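Hot-desking

Hot-desking is a way of organising office space in which desks are shared among staff instead of being assigned to individuals. A worker takes any free desk on arrival and clears it before leaving. It is distinguished from hotelling, where a desk is reserved ahead of time through a booking system, and from shift sharing, where the same two or three people use a desk at fixed hours.

Origins

The term is usually linked to "hot racking", the naval practice of sailors on different watches sleeping in the same bunk. Shared desks were common in newsrooms, call centres and drawing offices before the word was in use. The practice spread to general office work in the 1990s as portable computers and mobile phones became ordinary equipment.

Practice

Most schemes provide fewer desks than staff. At the Weldale council offices, 100 desks were provided for 108 employees in the first year, a cautious ratio that was later tightened. Personal belongings are kept in lockers, and a clear-desk rule normally applies at the end of the day. Staff with medical needs, or those who handle confidential papers, are often exempt and keep an assigned place.

Furniture is chosen to suit many users. Chairs and monitor arms need a wide range of adjustment, and desks are commonly pale, plain and easy to wipe down. Power is supplied at the desktop or through a floor box - crawling under a strange desk each morning to find an outlet is a frequent complaint. Task lighting may be fixed or portable.

Reception

Supporters point to lower rent and to contact between departments that would otherwise seldom meet. Critics describe time lost in setting up, difficulty finding colleagues, and informal territory, where regulars come to treat certain desks as their own. The Wurnwood library service dropped its scheme after 13 months and returned to assigned desks, keeping 2 shared places for visiting staff.

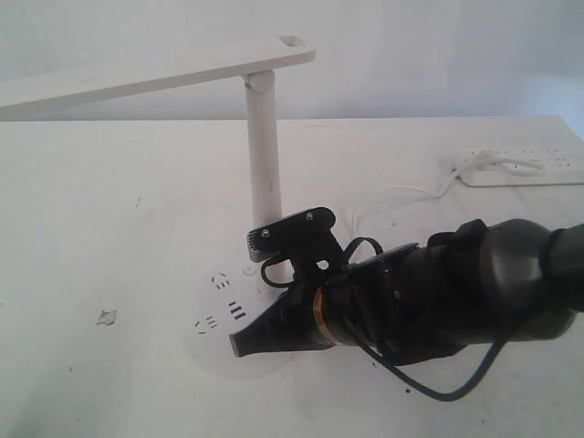
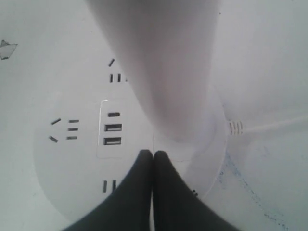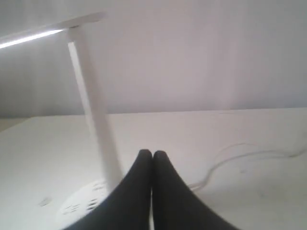
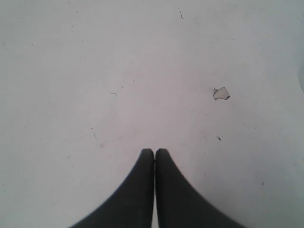

Pale surfaces are widely used for shared desks.

Comments on this article

Wenceslao Robles: The section on practice could say more about storage. We went over to shared desks at Bermúdez in January and the desks themselves caused very little trouble, but the lockers were too shallow for a binder or a winter coat, so everything ended up on the windowsills. A line on locker depth would be useful to anyone planning a move.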